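The man who bags everything
By Torben Pfeiffer

Pascal Hinrichs has the kettle on before I've got my boots off, and he's already talking about Saturday's leaky canoe. He runs the gear room at Brernholm, the paddling club on the east side of the lake, and if you've ever done one of the club's autumn trips you'll know his work by feel. It's the crisp little packet somebody hands you at the dock, with your route notes, your permit and your emergency sheet all sealed up flat and ready to slide under a deck bungee.

"I love a zip bag," he says, and he laughs, but he means it. "I love them! You can read your map in a downpour and you're not unfolding anything. What's not to love?"

He started in 2000, when the club kept its papers in a biscuit tin and the tin went in whichever boat had room. On his first trip as leader the boat with the tin went over in a set of riffles, and he spent the evening drying permits on warm rocks beside the fire. "Every one of them came out the colour of tea," he says. "The ranger was very kind. I went home and bought a box of bags that same week."

These days he packs for the whole season in one go, and this year that came to 309 sets. He does it at a big table in the back room with the radio on, and he's happy to show anybody who drops in how it goes. The sheets are squared up on the tabletop first. Then they go in long edge down, and he runs the flat of his hand from the bottom of the bag up toward the seal to push the air out, leaving the last finger-width of the zip open until the very end.

"Start at one corner and hold it down," he says. "People pinch the middle and then wonder why it gapes. Corner first, nice and firm, then you follow the line across."
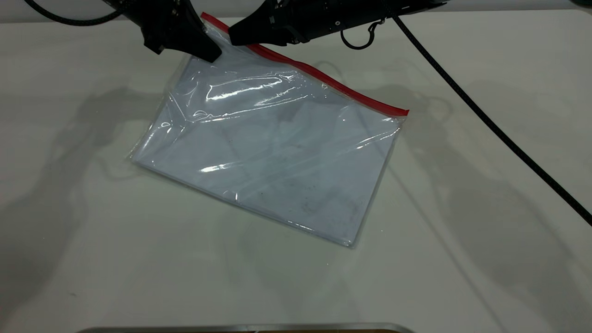
A clear zip bag with a red seal on the white table at Brernholm.

The red seal is a point of real pride. Pascal used to buy plain clear ones and found that on a grey morning, with cold fingers, he couldn't find the opening. With a coloured strip you know which end is up before you've put your glasses on. He likes a bag with some give in it, too, and doesn't mind a few wrinkles. "It's plastic, it's going to crinkle. You want it to bend around a thwart."

I ask what else goes in bags, and it's a long answer – matches, spare laces, the first aid cards, tea, a deck of cards, his good socks. He'll reuse a bag as long as the zip still runs clean from end to end. To test one, he fills it with water, closes it and hangs it upside down over the sink while he washes the mugs. Any that drip are kept for tent pegs.

At 62 he still leads the long route himself, nine portages and all, and he has no plans to hand it over. He'd like some company in the back room, though. The next packing night is Fri 13 September, starting at seven, and he promises soup.

"Bring your own map if it's gone soft at the folds," he says, topping up my mug. "We'll get it flat, we'll get it in a bag, and you'll have it right through October."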